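April 18, 2022
Woddale workshop, dye bench

Second day with the madder bath. Yesterday's strip of Drellska wool came out more brown than red, and I think the fault is in my water. Doolan sold me the same root as last August, so I do not want to blame the root before I have checked the rest.

I kept the bath at 80 degrees for 47 minutes and stirred it with the long glass rod. At one moment the thermometer showed 85, because I had gone to look for the chalk. I lowered the flame at once. Jarrah Hoani has told me many times that madder gives its brown above a certain heat, so maybe this small rise is enough to explain yesterday too. I must not leave the pot again.
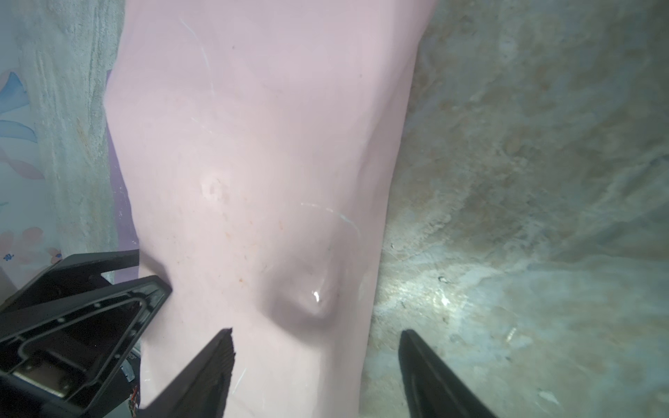
For the weak bath I am still searching a pink which I can describe to the others without holding up a sample. Words like "rose" are not useful, each of us understands a different colour. What I want is pale, a little mauve in one part and going to cream in another, like the thin pink sheet on the mottled grey-green stone pattern. Its folds look grey-mauve in the shadow, and this reminds me to judge all the skeins flat and in the same light.

Chalk: I added 6 grams to the second pot only. The first pot stays without, for comparison.

The label on the Zirkus alum jar is coming off. Write a new one.

To do: rinse both skeins, dry them away from the window, ask Jarrah if the old recipe counts the weight of wool before or after washing.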